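About Wogan

Wogan is a cooking school in Kavuncombe with 13 places per class. We started it after taking too many courses where the teacher cooked, everyone clapped, and the students went home with a folder of recipes they never opened.

We don't believe you can learn to cook in a weekend, and we are suspicious of anyone who sells it that way. Our basic course runs for four months. A fair part of that goes on onions, eggs and rice. If that sounds dull, the Fostetti course across town does sushi in an evening, and people seem to enjoy it.
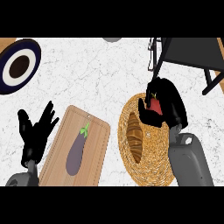 White marble counter and a dark-rimmed plate.

We are asked a lot about "superfoods," knife steel and whether copper pans are worth the money. Mostly we doubt it. Bring the knife you have – we will show you how to sharpen it.

There are two teachers. Neither has been on television. We give no certificates, having never met an employer who asked for one.

We opened a second kitchen in Lokden last November, against our own advice. It has its own evening class and the same rules: you cook, you eat it, you wash up. Fees are on the bookings page and include ingredients.

Page last updated Sep 3, 2023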